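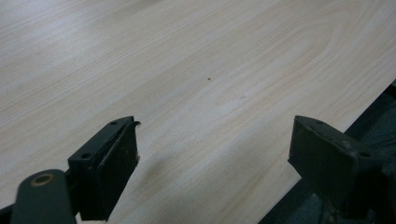
Light wood grain with looping, arched figure.

The Karstead Loop is a 10-kilometer running race held every August in the lakeside town of Ketby. It is one of the best-loved small races in the region, and for good reason: the course follows the water for most of its length, passes straight through the old market, and finishes on the grass at Pickering Field with a brass band playing.

History

The first Loop drew 119 runners, most of them from Ketby and the neighboring village of Nenivine. The field grew quickly once the shoreline path was paved, and the record entry now stands at 3388. Early editions started at noon, which made for some very hot miles! The start was later moved to early morning.

Course

Runners leave from Karstead Bridge and head north along the lake. The big test is Pickering Hill, a wonderful brute of a climb that tops out at 254 feet above the water. The view from up there takes in the whole lake and, on a clear day, the church tower at Nenivine. From the top it is nearly all downhill, with one sharp left turn by the boathouse that catches out newcomers.

Costumes and traditions

A large part of the field runs in costume, and the cheering for these runners is often louder than for the winners. The first 100 finishers receive a plum cake, baked in Ketby to a recipe as old as the race. Children run a shorter loop around the field the evening before.

Last edited 6 Jan 2019

Categories: Road races | 10K runs | Ketby | Summer sporting events

This site uses cookies. By continuing to browse you agree to our use of cookies. OK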